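Search this site
Enter keyword
Go

Istness Work Surface, pale gray: bench review

By Csaba Kiss, 10 February 2026 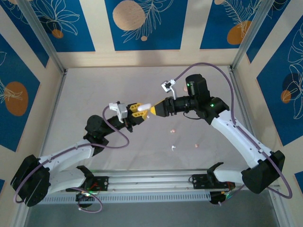 The gray surface in use, with a small white part held over it.

The Istness is a flat bench top sold for small-parts work. I bought mine in December for 699 and have put over 1000 hours on it, mostly light assembly and inspection.

Color first. Pale gray is a sensible compromise for this kind of work. A small white part stays distinguishable against it, and black hardware stands out clearly. On my previous top, a white Moodley, I regularly lost sight of light-colored parts under the lamp. Glare is low at normal working angles and moderate when the lamp is set close to the surface.

Flatness was good on delivery. A straightedge laid across both diagonals showed no gap I could measure with the feeler gauges I own. I repeated the check last week with the same result.

Wear is acceptable. Dropped screws leave faint marks that mostly wipe off with a damp cloth. Marker ink does not, and needs alcohol. Two scratches near the front edge are permanent - both from a scribe, both my fault.

The fixing kit is the weak point. The supplied screws are too short for a thick bench, and the instructions give no torque figure. I replaced them with 20 mm screws and had no further movement. The Cetdale top costs more but ships with better fasteners.

Buy it if you handle small parts and want a plain, even background. If you do a lot of cutting, look at the Kovusau, which has a harder face.

Related reviews
Moodley White Bench Top
Kovusau Hard-Face Top
Cetdale Fastener Set, long-term test

Contact | Copyright 2026 | Back to top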